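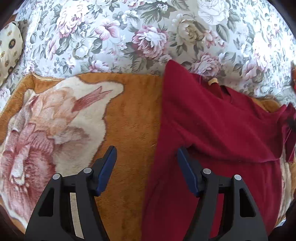 Handout 7: Finding an Edge Worth Grasping

Cloth is where most of us lose our confidence in perception, and I say that fondly, having lost mine more than once. Up to now the course has let you get away with a fairly comfortable assumption, namely that a thing on a surface differs from the surface in color or height, and that a threshold or a plane fit will hand you the thing. Soft goods on soft goods take that comfort away. A maroon knit lying flat on an orange-brown blanket is the friendly half of the problem, because the color step along the left edge of the garment is strong and close to vertical, and even the plain gradient filter from Handout 2 ought to pick it up. The unfriendly half is everything nearby: the big cream flower in the blanket has layered petal outlines that may well set off the same filter, and the peonies on the bedspread give you dozens more. An edge detector has no idea that a petal can't be picked up. Your planner, sadly, will believe whatever it is told.

So we need to separate three kinds of edge, and I'd like you to use the course words for them in your write-ups so that we can all follow each other. A print edge is a change of color within one layer. A fold edge is a layer meeting itself. A layer edge is where one piece of cloth stops and another shows from beneath it. Only the last two can be pinched, and they behave quite differently once you lift. Pinch a fold in the middle of a sweater and up comes a sort of tent; pinch near a hem or a cuff and you have a decent chance of the garment hanging in a way the next stage can recognize.

The Prasard node (you installed it in the second lab, and if you didn't, please do that before reading on, it takes a while to build) gives you a label image and a confidence image. The label image is tempting and you will want to use it alone. Please don't! Multiply the layer-edge score by the confidence, smooth the result along the edge direction only, and then look for peaks. Smoothing across the edge smears two neighboring layers together, and I have marked a great many reports where that was the whole trouble.

Once you have peaks, pass them to the Iltico planner as candidates, each with a point, an approach direction, and a jaw opening. Set the approach so that one finger comes down on the garment side and the other on the background side. Leave the jaw opening at 75 percent to begin with. If every candidate comes back rejected, look at the camera-to-finger transform first, since a sign error there is by far the most common cause and it looks exactly like a planner bug.

For the lab: run the pipeline on the Losthorpe clips, beginning with clip 3103, which has patterned bedding in it. Hand in your ranked candidates, an overlay, and a paragraph or two on the worst one and why it scored as well as it did. I read those paragraphs with real pleasure, so take your time over them. Qiu, the lab machine, is free after 2 p.m. for anyone whose laptop is struggling.

Reading for next time: the notes on hanging-pose recognition, up to the part on sleeves.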